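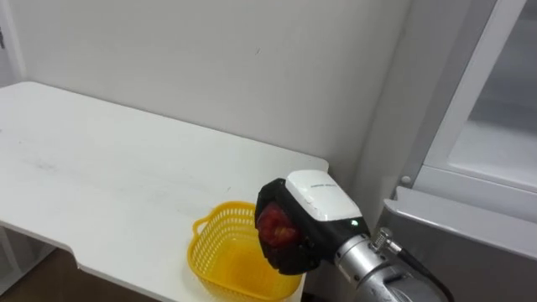
Gelber Korb

Clillport Nachbarschaftshilfe
Küche und Vorrat
Granatäpfel trocknen aus. Wie lagere ich sie richtig, und wann muss ich sie wegwerfen?
916 Aufrufe

mirabelle_im_hof
Hallo zusammen, ich habe letzten Monat bei Kárason eine ganze Kiste Granatäpfel mitgenommen, weil sie im Angebot waren. Jetzt sind noch welche übrig, und die Schale ist bei einigen ganz hart und ledrig geworden. Manche sehen richtig eingefallen aus. Meine Schwiegermutter sagt, alles weg damit, mein Mann sagt, die sind innen noch gut. Ich habe eine aufgeschnitten und die Kerne waren rot und schmeckten normal, vielleicht etwas süßer als am Anfang. Die Kiste stand die ganze Zeit in der Küche neben dem Fenster. Hätten sie in den Kühlschrank gehört? Und kann man die Kerne einfrieren, ohne dass alles zu einem Klumpen wird? Danke schon mal!

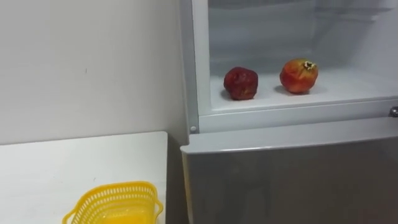 Chaiwat Mahawong
Themenpate Obst und Gemüse, Mitglied der Kochgruppe Pokness

Guten Tag, ich antworte gern, weil ich mit dieser Frucht schon viele Fehler gemacht habe. Deutsch ist nicht meine erste Sprache, bitte verzeihen Sie, wenn ein Wort nicht ganz passt.

Zuerst das Wichtigste: Eine trockene Schale ist noch kein Grund zum Wegwerfen. Der Granatapfel verliert mit der Zeit Wasser durch die Schale. Sie wird dünner, härter und bekommt Falten, und die Frucht sieht dann kantig aus. Die Kerne liegen aber innen gut geschützt und bleiben oft noch lange saftig. Ihr Mann kann also recht haben, aber Ihre Schwiegermutter hat auch manchmal recht, dazu komme ich noch.

Der Platz am Fenster war nicht günstig. Sonne und trockene Luft machen die Schale schnell ledrig. Bei Zimmertemperatur rechne ich mit ein bis zwei Wochen, in einer kühlen Speisekammer mit etwas mehr. Im Kühlschrank habe ich ganze Früchte auch schon zwei Monate lang gelagert, und die meisten waren danach in Ordnung. Man soll sie vorher nicht waschen. Wenn sie feucht sind, beginnt der Schimmel gern oben an der Krone, wo man ihn schlecht sieht.

Ich lege sie ohne Tüte hinein, nicht ganz hinten an die kalte Wand, dort können sie Frostflecken bekommen. Und bitte nicht zu viele übereinander. Eine Druckstelle bleibt lange unsichtbar und wird dann innen braun. 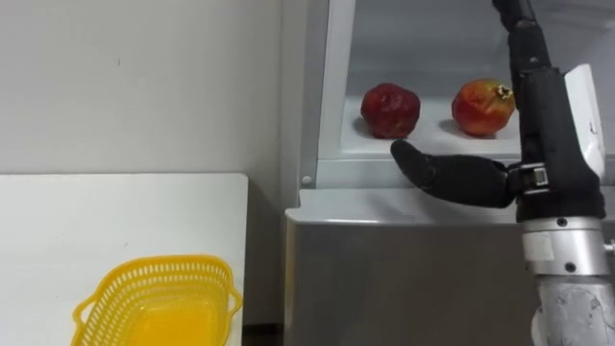 Ein anderer Punkt ist die Reihenfolge beim Verbrauchen. Früher habe ich immer die schönste Frucht zuerst genommen, das macht man ja von allein. Am Ende blieben nur die alten übrig, und die haben dann niemandem mehr Freude gemacht. Jetzt nehme ich jede Woche die runzligste und mache daraus Saft oder gebe die Kerne in einen Salat mit Bulgur und Petersilie. Die glatten dürfen warten.

So prüfe ich eine alte Frucht: Ich nehme sie in die Hand und drücke leicht mit dem Daumen. Hart und trocken ist gut. Wenn die Schale an einer Stelle weich nachgibt oder Flüssigkeit kommt, schneide ich sie sofort auf und schaue genau hin. Dann rieche ich. Ein Geruch wie Wein oder Essig bedeutet, dass innen die Gärung begonnen hat. Die Kerne sollen rot oder rosa sein, je nach Sorte auch sehr hell, und fest. Braune, matschige Kerne gehören in den Biomüll. Sehe ich Schimmel im Inneren, kommt die ganze Frucht weg und nicht nur das eine Fach. Hier bin ich streng, denn Schimmel kann weiter gehen, als das Auge sieht.

Das Gewicht hilft übrigens auch, aber nur beim Einkaufen. Eine schwere Frucht hat viel Saft. Nach langer Lagerung ist jede etwas leichter geworden, das sagt dann nicht mehr viel über die Qualität. 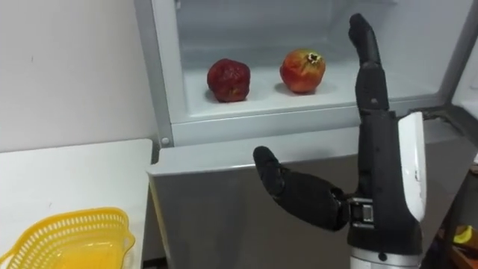 Zum Einfrieren: Ja, das geht sehr gut. Ich löse die Kerne in einer großen Schüssel mit kaltem Wasser aus. Die weißen Häute schwimmen oben, die Kerne sinken nach unten, und die Küche bleibt sauber. Danach gieße ich alles ab und lasse die Kerne auf einem Küchentuch trocknen, wirklich trocknen — das ist die Stelle, an der ich früher zu ungeduldig war. Dann kommen sie in einer Schicht auf ein Blech und für zwei Stunden in das Gefrierfach. Erst wenn sie einzeln hart sind, fülle ich sie in einen Beutel. So kleben sie kaum zusammen, und man kann immer eine kleine Menge herausnehmen. Ich mache Portionen zu 100 Gramm, das reicht bei uns für eine Schüssel Joghurt am Morgen und noch ein wenig für später.

Nach dem Auftauen sind sie weicher als frisch. Für Dekoration auf einer Torte würde ich sie nicht mehr nehmen, für Soße, Joghurt oder Saft aber sehr gern. Wenn Sie eine größere Menge haben, kochen Sie doch einen Sirup. Aus 800 Milliliter Saft, etwas Zucker und dem Saft einer Zitrone wird bei kleiner Hitze nach ungefähr einer Stunde ein dunkler, saurer Sirup. Er hält sich im Kühlschrank in einem sauberen Glas einige Wochen. Bitte rühren Sie am Schluss oft um, er brennt schnell an, und einen solchen Topf zu putzen ist keine schöne Arbeit.

Ich hoffe, das hilft Ihnen, und ich wünsche guten Appetit.

felsenbirne
Kann das mit der Wasserschüssel bestätigen. Wer keine Lust darauf hat: halbieren, mit der Schnittseite nach unten über die Schüssel halten und mit einem Kochlöffel draufhauen. Geht schneller, spritzt aber wie verrückt. Also kein weißes Hemd anziehen. Bei alten, trockenen Früchten klappt es bei mir schlechter, weil die Schale nicht mehr nachgibt.

Und kauft nicht gleich die ganze Kiste :) Auf dem Markt am Felteck gibt es sie auch einzeln.

tante_quitte
Meine liegen seit Weihnachten im Keller, sehen aus wie alte Lederbälle und sind innen prima. Einfach aufschneiden und gucken.

mirabelle_im_hof
Vielen Dank euch allen, besonders für die lange Erklärung! Hab heute alle durchgedrückt. Zwei waren weich und rochen nach Essig, die sind weg. Der Rest liegt jetzt im Kühlschrank, und am Wochenende probiere ich den Sirup. Wie viel Zucker ist denn »etwas«?

Chaiwat Mahawong
Entschuldigung, das war ungenau. Ich nehme vier Esslöffel und probiere dann. Wenn die Früchte sehr süß sind, reichen auch drei.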